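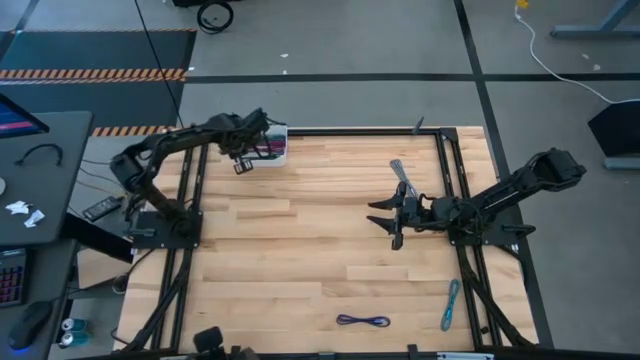
The two arms, with a few cables on the table between them.

2 min read

I've spent most of July 2020 rewriting the planner for Bora, my name for the bit of software that decides where both arms go next, and I'm having a brilliant time with it!

The old version planned each arm separately and made one wait whenever their paths crossed. Safe enough, but so slow. The new one treats the pair as a single machine, so a plan for the left arm already knows where the right one will be. It gets 200 ms to find a path, and if it runs out of time both arms hold still and it tries again. I ran 40 random starts in simulation before trying any of it on the real table, and the replay tool (written back in March, never properly used until now) showed me exactly where two plans had gone silly - a wrist spinning the long way round to reach a spot right beside it.

Perception is the harder half. A cable has no fixed shape, so I've stopped fitting a model to it. Vörös, the vision code, now traces a line along the cable and scores places to grip. It still gets muddled where a loop crosses itself, and a dark cable needs different settings from a pale one, which bugs me.

Next job is feeding those scores straight into the planner, so it can pick whichever grip is easier to reach. I've got the branch open already.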